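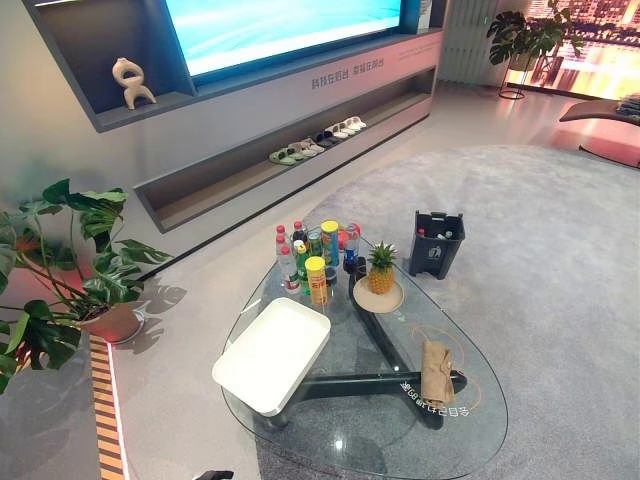
Silvan Camenzind says I have it backward, and that the robot isn't taking the cleaners' work, it's taking the part of the work they complained about. He wrote this under my last column, at some length, and he finished by asking whether I had ever picked up after strangers for a living. I have, as it happens. I did two years of it, and I have complained about all of it, so by his logic there should be nothing left for a human to do.

But he deserves a better answer than that, because he has put his finger on the thing everyone at Flaswood keeps saying. Flaswood runs furnished suites, 175 of them, for people who are staying too long for a hotel and not long enough to buy a lamp. Each suite has a lounge, and each lounge fills up with bottles, snack tins, paper bags and toys. Somebody has to put the lounge back the way it was. Since February some of that putting back has been done by a robot called Rukum, and I have spent a good many mornings watching it and talking with the people who used to do the job without an audience.

The promise was simple. Rukum would do the tidying and the housekeepers would do the "guest-facing" work. I asked what the guest-facing work was. The guests are out when the rooms get done. They have always been out. A housekeeper who meets a guest has, by the old rule book, made a scheduling error.
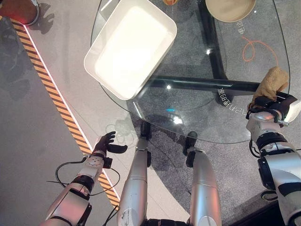

Rukum at the glass table, plush toy in the right hand.

I want to be fair to the machine. It doesn't sulk, it doesn't go through anybody's mail, and it has never told me about its knees. When it picks something up it does so with a seriousness I wish I could bring to my taxes. I have seen people hand over a newborn with less care than Rukum gives a stuffed animal.

What interests me is what happens to the person in the room. There is always a person in the room. The title is "floor lead," which sounds like a promotion and pays like a sideways step. The floor lead used to clean a lounge in 30 minutes. Now the floor lead stands near the door, watches a lounge get cleaned, and fills in a form on a tablet. The form wants to know if the robot hesitated, and over what. It has a drop-down menu for kinds of hesitation. The floor lead's own hesitations are not recorded, though I saw plenty.

One of them told me the standing was harder than the cleaning. I believed her at once. When you clean, you are always halfway through something, and the day goes by in pieces you can finish. When you watch, your job is to be ready, and there is no point at which you have been ready enough. Her back hurt before too, she said, but it used to hurt for a reason.
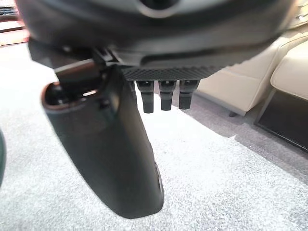
She also missed the deciding, though she didn't call it that. A lounge is full of small rulings. Is this bag trash or is somebody's lunch still in it? Does the toy go on the couch, where a child will look first, or in the basket, where the manual says toys go? An experienced housekeeper makes those calls without slowing down, and most of them are kinder than the manual. Leckie, the outfit that writes the procedures, has now turned them into rules, because a robot needs a rule. Fair enough. Then the rules were printed out and given to the humans as well, so that everybody would be consistent. So the toy goes in the basket, and the woman who has known for years that it should go on the couch puts it in the basket.

This is the part of Mr. Camenzind's argument I would like him to look at again. He pictures the work as a heap, with a dull end and a nice end, and a machine politely eating from the dull end. I don't think it comes apart that way. Folding a towel is dull. It is also when you notice that the faucet drips, or that the guest in the corner suite hasn't slept in the bed for a week. Take the towel away and you haven't freed up the noticing. You have only removed the excuse for being in the room with your eyes open. 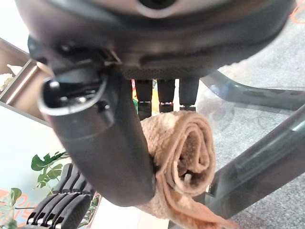
Towels, incidentally, are where I lost my bet with the day manager. I had said the staff would resent the machine for being good at them. In fact they resent it for being given time. Rukum can take as long as it likes over a towel and everyone nods and makes a note. A new hire who took that long would get a talk. "I'd be beautiful at towels too," one man said, "if three engineers were rooting for me."

I don't want the thing unplugged. Some of the lifting ought to go to a machine, and the people whose shoulders are involved would say so louder than I would. My demands are modest and have been mailed to Flaswood, where I assume they are being read with the usual hunger. Pay the floor leads for supervising, because they are supervising. Give them a chair. Let them overrule Leckie on the matter of toys, and let the form have a box where they can say what the machine should have done, with somebody at the other end who reads the box. And ask them before the next round of Narkunis scheduling software arrives, which I'm told will save each of them 5 minutes an hour. I asked what the minutes would be used for. There is a meeting about it.

As for whether I'd go back to picking up after strangers, Mr. Camenzind, the answer is no, and I would like that held against me only a little. I'd go back before I'd stand by the door with the tablet, though.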